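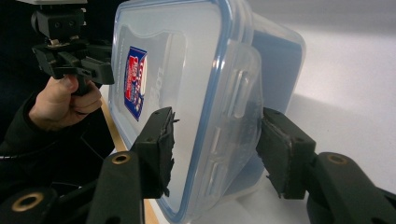
May 19, 2024

Spent most of the day on the plastic containers, which is a sentence I would have laughed at when I was twenty-five, and yet I sat down tonight feeling as pleased as if I'd painted a room.

It started with the soup. I made the big pot yesterday, the barley one Mom used to make when we lived in Ilville, and when I went looking for something to put the leftovers in I pulled out one box after another and couldn't get a single lid to close on anything. I ended up with soup in a mixing bowl with a dinner plate on top. So this morning, before I'd even finished my coffee, I emptied the whole low cupboard onto the kitchen floor and sat down in the middle of it (getting up again was another matter!).

Oh, the things in there. Lids from takeout places in Treltow that closed years ago. A gravy boat. The little round tubs I saved for seedlings and never used, and I did have a moment of thinking I might start seedlings in June, but I was firm with myself and they went in the recycling. I kept the old butter dish for no good reason except that I like the look of it.

The ones I really wanted to keep were the clear boxes with the blue edge and the flaps that fold down. They're good boxes. I've carried lasagna across town in them, and cookies, and once a whole poached fish for Mawuli Addo when he had his knee done, and never had a spill. The trouble is I'd let the lids wander off and live with other families, so to speak, and it took me the better part of an hour to get them all matched up again. Then I washed the lot in hot water with a good squirt of dish soap, and lined them up on towels all along the counter, and had a piece of toast standing up.

I tried to get the label off one of them and gave up. It has been through the wash so many times now that I think it has earned its place.

Afia Aryee called around lunchtime about the potluck and we got to talking, as we do, for 89 minutes according to the phone. She keeps her boxes with the lids snapped on, and says life is too short to go hunting. I've always stacked mine inside each other to save room, with the lids in a heap behind, and look where that got me. So I'm going over to her way. It takes up two shelves where I used to manage with one, but the waffle iron can go up high, and when did I last make waffles? 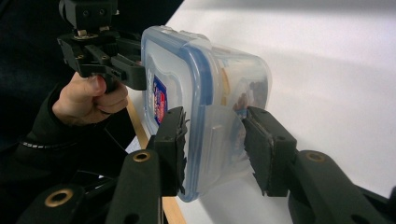 I did ask her about the smell, though, as I know I'll want to look this up again. How do you keep a shut box from going stale in the cupboard? Let it dry all the way, the groove of the lid included, and leave one flap undone until you need it.

Mawuli is coming at 4 tomorrow to look at the back step, and I'll send him home with some of the soup, in a proper box this time. I must remember to ask for it back. Must also call Alari about her casserole dish, which I found behind everything and have had since at least Christmas. I'm ashamed to say I'd been blaming her for losing it.

Bed now. My knees are complaining and the kitchen smells of lemon soap.

Home | Diary | Kitchen | Garden | Letters

Recent entries
The bus to Dramani and back
Barley soup, Mom's way
Mawuli's new knee
What to do with too much rhubarb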